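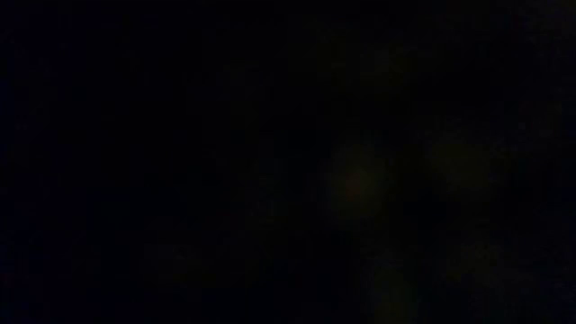 stepperloss
Wait, so are you scoring by cloth or by grab? Because the Rileria sheet says by cloth. If you pull two out at once and they both land in the tray, you get one point and the judge puts the other one back. We lost half a round to that last time. Check before you train anything else.

14 comments · 3 shares

mudflap_ee
By cloth, yeah. Original plan was by grab, then somebody read the sheet properly. So the whole double pick thing is now our main problem.

For people just joining: student team, Lusen campus, cloth task. Bin of crumpled cloths, take them out one at a time, put in tray. Arm is the club's Jillau, two finger gripper, wrist cam plus a fixed cam. 1033 demos so far, all teleop, all by us, mostly after 9 pm. Single picks are ok. Doubles are killing us. Last practice set was 18 tries and I don't want to post the score.

quillback
post the score

mudflap_ee
no

tinsnips
1033 is plenty for this. Your problem isn't the amount, it's that everybody drives it differnt. We had the same thing. One person always went straight down in the middle of the heap, one person always dragged a corner. Policy learned to do neither. Pick one style, write it on the wall, throw out the rest.

stepperloss
Disagree with throwing out. Mixed styles are fine if they all end in one cloth. Throw out the doubles, keep everything else. You paid for those hours.

tinsnips
Paid in hours and still paying, if they make the arm dither over the bin for half the clock.

stepperloss
Dithering is a control rate problem half the time. Ask me how many evenings we spent relabeling before we found that out.

mudflap_ee
ok both noted. It does dither. Hovers, opens, closes on nothing, hovers. Also had one teammate say just get to 3000 and it'll sort itself out. Not loving that, there's four of us and finals.

binwalker
Try 3000 if you like not sleeping. We went from a small set to a big one and gained very little, then spent one afternoon on how the bin gets filled and gained a lot. Dump the cloths in properly each time. Don't place them. If you place them nice, the arm only knows nice.

mudflap_ee
Guilty. We were definitely placing them. Colors spread out and everything. Now it's just drop the lot in and go. Wrist cam from the current batch, fingers open over one of the light blue ones, other light blue right next to it, green and dark gray further back. Same color neighbors is where it doubles up the most, can't find the line between them.
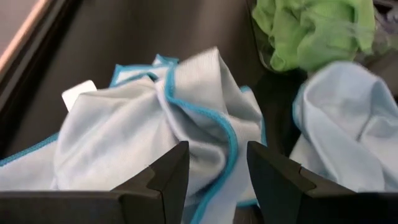 hexnut_annie
Use the edging. If your cloths have a contrast binding, going for the edge beats going for the bulge. A bulge grab takes whatever is underneath as well, an edge is thin and it's only one layer if you come in shallow. Cost us nothing, just told the drivers: edge only, tips barely closed before you lift.

tinsnips
That's a style. I said pick a style.

hexnut_annie
You said throw out the rest, I'm saying keep the rest and add edge ones.

quillback
Edge picking works great untill the edge is buried. Then what. You need a fallback or it sits there looking for teal all round.

hexnut_annie
Fallback is a poke. Push the heap sideways, back off, look again. It's legal, Karppinen rules and Rileria rules both allow moving stuff inside the bin.

stepperloss
Karppinen allows it. Rileria allows it if nothing leaves the bin while you do it. Not the same. Somebody's cloth flopped over the rim last year and that was a big argument.

mudflap_ee
Did they lose the point?

stepperloss
Lost the run. I still think it was a bad call.

binwalker
It was the right call, the rule is one line long.

stepperloss
The line says "leaves". Half of it was still inside.

binwalker
Not doing this again.

mudflap_ee
lol ok. So plan for tonight: keep singles, dump doubles, then a batch of 182 new ones, edge first, with a poke when there's no edge showing. 182 because that's what fits before the building locks if nobody breaks the arm. Control rate I'll look at seperately.

tinsnips
Label which ones have a poke in them. You will want to pull them out later.

mudflap_ee
Good one, will do.

quillback
and hold some back for testing, don't train on all of it. also fingertip pads? what are you running

mudflap_ee
Nothing special on there. We talked about rubber but then it drags the neighbor along too. Might try one side only.

hexnut_annie
One side only was worse for us. Cloth twisted on the lift every time. Two thin ones or none.

mudflap_ee
None for now then. Changing one thing at a time, allegedly.

binwalker
Post numbers after. Both colors next to each other and both blues next to each other, seperate counts please, or it doesn't tell us anything.

mudflap_ee
Will post. Probably not tonight, arm goes back in the cupboard at 10.

2 people are following this thread · Share (3)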